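The Porkdale to Cowie night coach is back in May, 257 km for a fare that looks kind until you add the bag fee.

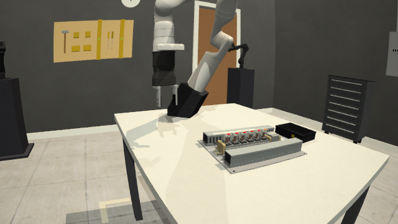

Jarkska, who run it, promise a table at every seat. I doubt it. A plain, smooth top on dark metal legs would do me, with room for a map and a sandwich – last year I got a tray the size of a paperback. 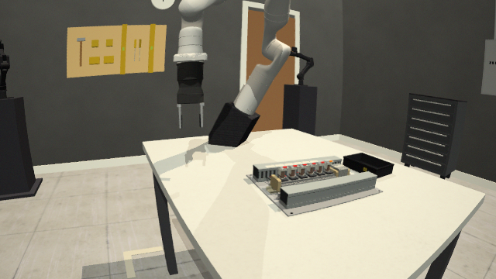
The stop at Pisix is still listed as ten minutes. Allow around 165, going by my last trip.
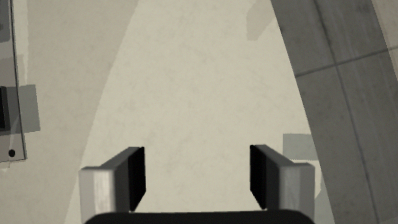
Gripper open, pale surface below.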